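Search this site
Search
Print this page | E-mail this page
Shares 3

The weight of the school bag: a survey of pupils and their parents in Wondley

Project report, second-year course in Public Health Methods
6 May 2024

1. Why we chose this subject

In the town where I grew up, every pupil left the books in the classroom and carried home only what was needed for the evening. When I came to Wondley to study, I was surprised to see how much the younger children carry on their backs in the morning. My group had to choose a question from daily life which could be studied with simple tools, and we agreed quite fast on this one. We wanted to know how heavy the bags are, what is inside them, and whether the parents have a correct idea of the weight.

We knew from the beginning that our project would be small. We had no budget except for one kitchen-type hanging scale, and the time for visiting the school was limited to the hours when we had no lectures ourselves.

2. How we worked

The school which accepted our request is in the Petersen district, near the tram stop. We sent a letter to the parents and received a signed permission for 43 pupils, all of them in the first two years of the secondary level. Each bag was weighed on 3 different mornings, before the first lesson, and we wrote down the average. We did not weigh the children, because several parents had said they would not like it. For this reason we cannot give the weight of the bag as a share of the body weight, although most of the articles we read do it in this way.

The parents received a short paper form with five questions. One of them asked to guess the weight of the bag without lifting it. Another asked who packs the bag, and at what time of the day.

It was also necessary to decide what belongs to "the bag". Some pupils bring a second one with sports clothes or an instrument. We counted only the bag worn on the back, and we noted the second bag in a separate column. Looking back, I think we should have weighed both.

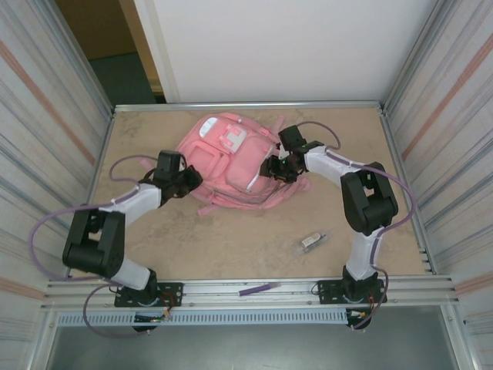 Figure 1. A pink backpack lying flat on a table.

3. What we found

The clearest result concerns the empty bag. A bag with a stiff back and many pockets can weigh more than 2,000 grams before a single book is put in it, while the light models in our group were far below this. Parents who had bought the stiff kind told us on the form that they chose it for the good of the child's back. We think they are partly right, as a stiff back keeps the books from pressing, but the extra weight is carried every day.

The second result is about water. Many pupils arrive with a full bottle, though there is a tap with drinking water on each floor. When we asked them, they answered that the water from home tastes better, or that the queue at the tap is too long in the break. A full bottle makes a big difference in a small bag.

The third result is that most parents guessed too low. The guesses were closer in the families where a parent helps with the packing in the evening. Where the pupil packs alone in the morning, books from the day before often stay inside.

4. The question of lockers

The school has asked the firm Stadivmont for an offer for lockers in the ground floor corridor. We were told that the cost would be 3,000 euros for the first row, without the fitting. A teacher suggested open shelves in the classrooms, which would be cheaper, but the pupils in our group did not like this idea much. They are afraid that their things will be taken or mixed up. Some classes already use Plorkeo, an online timetable where the teacher can mark which books are needed the next day. It is useful only if all the teachers fill it in, and at present some subjects are always blank.

5. Limits of the project

Our group of pupils is small and comes from one school only. It is also possible that the families who signed the permission are those who already worry about the subject. The mornings of weighing were all in the same part of the term, so we do not know if the bags are heavier before the exams. We would like to repeat the weighing in July, in the last week of school, if the head teacher agrees.

The full table of weights and the parents' form are kept at the course office and can be read there on request.

Print this page | E-mail this page
Comments (0)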